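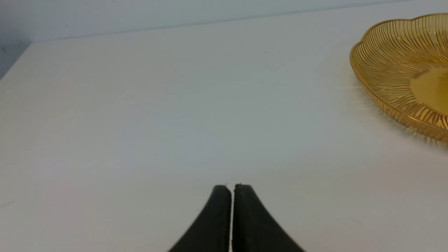
I've been without a proper work table since we moved to the apartment on Kavska Street, and for most of the winter I used the kitchen counter for everything. Bills, sewing, wrapping parcels, fixing the lamp cord. The counter is the wrong height for sitting and there is always something on it that has to be moved first. In February I started looking for a table in earnest, and now that it has been in the back room a while I can write down how it went.

I wanted it white. I know people say white shows everything, and it does, but I sew with a lot of dark thread and I drop pins. My last table was a brown one from my aunt's house with a strong grain, and I spent a good part of my life running my palm over it to find a needle I couldn't see. I also cut out patterns on thin tissue paper, and the pencil lines were hard to read with the wood coming through underneath. So it had to be plain, light and with no pattern at all. It also had to be matte. The back room gets its light from the side in the afternoon and a shiny top would have thrown it straight in my face.

You would think a plain white matte table is the easiest thing in the world to find. The stores here mostly had glossy ones, or white ones with a printed gray streak that's supposed to look like stone. I looked at a few of those and went home. I also looked at a folding table, which was cheap and light, but the two halves met in the middle with a ridge, and paper would have caught on it every time.

The one I ended up with came from Buroser, the used office furniture place out past the bus depot in Bolum. They buy out offices that close down or move and put everything in a big unheated hall. Bring a coat. The desks are stacked on their sides along the back and you have to ask someone to pull one out for you, which they will do, although they won't look thrilled. The model is called Mikuš, according to the tag tied to the leg, and they had a row of them from the same office. I asked to see several. One had a burn mark near the front, one had been drilled for cables in two places, and the third one was fine. I paid 80 dollars for it, which I thought was fair. Delivery was extra, so I borrowed a van.

It is 32 inches deep. I mention this because I measured the room and the hallway and the door, and wrote all of it on the back of an envelope, and then left the envelope at home. I had to guess at the store. It came through the door with the legs off and very little to spare. If you go to a place like that, put the measurements in your phone.

Getting the legs back on took most of an evening. The bolts were in a bag taped to the underside and one was missing, so I used one of my own that was close enough. I had put the top face down on a blanket to do it, and I vacuumed the blanket first, since one crumb of grit under that much weight will leave a scratch. Then it needed turning over, which is a job for two people. I did it with my neighbor from across the landing, who has a bad shoulder and gave directions mainly.

Before any of that I had to deal with the wall. The back room was a dull yellow when we moved in, with a greasy band at shoulder height where somebody must have had a couch. I'd been putting off painting it, but once a table is up against a wall you are not going to move it again to paint, or at least I'm not. I washed it down, filled the holes, sanded the filler, and put on a pale blue-gray. It took 3 coats. The can said two. The yellow kept coming through in patches by the window, and I would have left it at two anywhere else in the apartment, but this is the wall I look at while I work.

I went back and forth over the color for longer than it deserved. I had wanted plain white there too, and I'm glad I didn't do it. With a white table against a white wall you lose the back edge. My mother had a kitchen like that and was forever knocking things down behind the counter. With a bit of gray in the wall you can tell where the table stops. 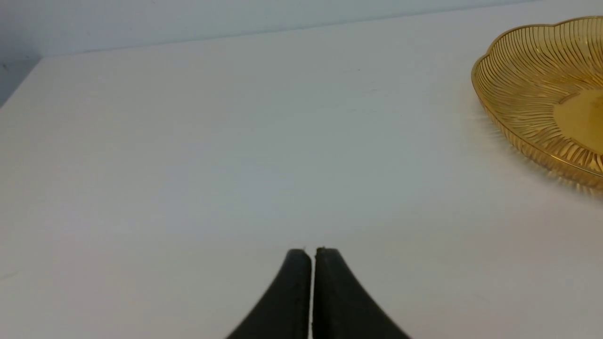 The table against the new wall color, with the dark corner over on the left.

The corner on the left is the part of the room I haven't solved. The light doesn't get into it, and the same paint looks several shades darker there. I tried a clip lamp and it helped in the evening, but the cord had to run across the table and I kept catching it with my sleeve. For now I work toward the right side, where it's brighter, and that suits me well enough. I may put a small wall light in at some point. That would mean getting someone in to move a socket, and I'd like to see how a summer goes first. By June the light should reach further over.

Cleaning. I've had questions about this from two different people who came by, so I'll go through what I do. Most days it gets a wipe with a damp cloth that has been wrung out hard, and then a dry one. That's all. If I leave it wet it dries with marks that you can only see from one side, standing in the doorway with the light low, but once you know they're there you look for them every time you come in. I used the spray from the kitchen on it at the beginning and that was a mistake. It left a film, and the film picked up every fingerprint. It took me a few rounds of warm water with a drop of dish soap to get it off again.

Pencil comes off with a plain white eraser, then the cloth. Tailor's chalk brushes off, except the blue, which likes to hang around and wants a bit of soap. Ballpoint I have only had once. I got it with rubbing alcohol on a cotton ball, working from the outside in so it wouldn't spread. I tried it underneath first where it wouldn't matter. Don't use the rough side of a sponge on a matte surface. It won't scratch so that you'd notice at once, but it polishes a little spot, and then you have a shiny patch for good. There is one of those that came with the table and I've stopped minding it.

There are some faint smudges I haven't been able to shift at all. They only show in certain light. The table was in an office for years before I had it, so I assume someone's elbows or coffee cups did it, and I've left them alone.

I do not iron on it. I was tempted, since it's the largest flat surface in the apartment, and I even folded up a blanket and a sheet to see how it would be. Then I thought about the steam going down through the layers and decided to keep using the board. Same with hot mugs. There's a windowsill within reach and the tea goes there.

For cutting I put the mat down. For gluing I use the inside of an opened-out cereal box, taped at the corners with the low-tack tape painters use. Regular tape pulls off cleanly enough if you take it up the same day, but I once left a strip overnight with a note under it and it was a nuisance to get rid of. Cooking oil on a paper towel, left a few minutes, then soap. It worked but I'd rather not do it again.

The main change for me has been that I put things away now. On the brown table a pair of scissors and three spools of thread could sit for a week and I didn't really see them. On this one I do. I made a rule that whatever I take out goes back on the shelf before supper, and I've kept to it most evenings, apart from the week of the curtains. The curtains were a big job and the fabric had to stay where it was. I covered it with a sheet and shut the door.

I also had to find places for all the things that used to live on the old table. The button tins went on the shelf over the door. The tape measure hangs on a nail inside the closet. Patterns are in an accordion file from the same trip to Buroser, which cost next to nothing and had someone's utility bills in the last pocket. I threw those out. The sewing machine has its own low cabinet by the door and comes over to the table when I need it. It is heavy, and I carry it across with both arms and put a square of felt under each foot before I set it down. The felt stays stuck to the machine for a few weeks and then needs replacing.

The height is slightly off for me. It's fine for sitting and too low for cutting standing up, so after an hour my back tells me. I've read that you can get risers to go under the legs, and there are bed ones in the hardware store that look like they would fit. I'd want to be sure they don't wobble, and I haven't measured the feet yet. The floor dips near the window as it is, and there's a folded piece of cardboard under one leg already.

Next up is the kitchen shelf, which has been leaning since April. I have the brackets and I need longer screws.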